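Finger pads changed on hand-held grippers at Carkwood

Herkcombe, April 28, 2021

Carkwood has put its pair of hand-held grippers on a fixed maintenance schedule after Bosman, which services them, found worn finger pads during a check in March.

The pads are now changed every 500 grasps on plastic packaging, and the screws on the arms are checked at the same visit. Slide rails are wiped down with a dry cloth and left without oil.

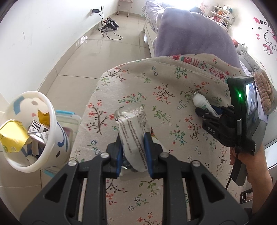 Agnes Menzies, who looks after the tools for Carkwood, said thin wrapping and small bottles show up a bad pad sooner than anything else. "If the jaws don't close square, the package turns in your grip," she said. "You fix the pads first and then look at the rail."

A full pad change takes 27 minutes, including a zero check on the jaws. Cables are inspected at the connector end before each session.

Replacement pads come from Cimance. Bosman will look at the schedule again in two months.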